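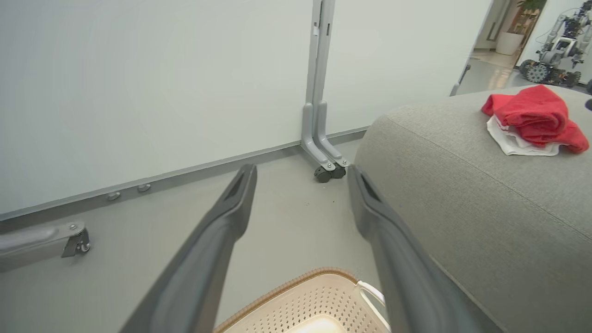 Drosteck heated airer: does it earn its floor space?

Reviewed 11 December 2019

I didn't want to like this and for the first fortnight I had no trouble. The Drosteck is a folding clothes airer with warm rails and a zip-up cover, and the box says it will "transform laundry day". My laundry day did not ask to be transformed. It asked for dry socks by morning.

I bought mine in September with my own money, before the weather turned, so it had a few easy weeks before the real work began. Our flat has no garden, one radiator that behaves, and a bathroom window that has been painted shut.

Putting it up

The legs snap out well enough. The wings are stiffer, and the catch on the left one needs a thumb and some bad language. The leaflet shows a smiling woman doing it with one hand. I have tried. The cover is a fiddle too: the zip runs up one corner and snags on the seam every time unless you hold the fabric flat.

Drying

The claim is 15 kilos of wet washing. You could hang that much on it, I suppose, if you didn't mind it still being damp at the weekend. With half that, T-shirts and pillowcases went on after supper and were wearable at breakfast. Jeans were not. The waistbands stayed clammy and I had to turn them round and give them another morning.

The trouble is that only the part of the cloth touching the rail gets properly warm. You end up with a dry stripe across the middle of a towel and two cold ends. The cover helps a lot with this, which makes it rather cheeky that the cheaper version comes without one.

The plain Gil airer we had before cost a third of the price and used no power at all. For thin things, hung well apart with a window open, I'd struggle to tell you the difference. For anything thick, in a wet week, the Drosteck wins.
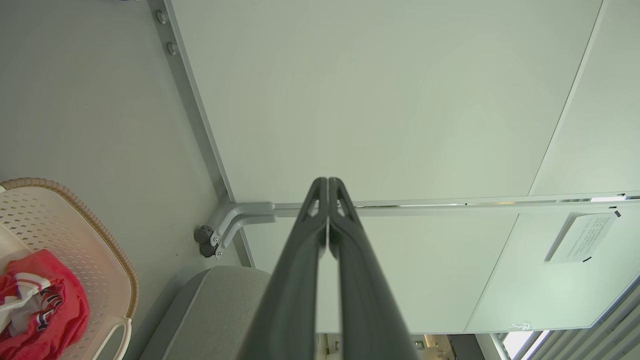
Bok-nam Yeon has had the same model for two winters and thinks I am being mean about the towels: fold them over two rails instead of one, she says, leave the cover on, and they come off dry right through. I tried it. She is mostly right, although you lose half your hanging room.

Running it

It has no timer. At this price that is just stingy, and I ended up using a plug-in one from a drawer. There is no thermostat either, only on and off. The switch lights up orange and is bright enough to annoy you if you sleep in the same room.

Would I buy it again? With the cover, in a sale, probably. At full price, no. If you have somewhere breezy to hang things, keep what you've got.

Good: the cover, shirts overnight, folds fairly flat
Bad: stiff catch, no timer, thick waistbands, that zip

Three stars out of five.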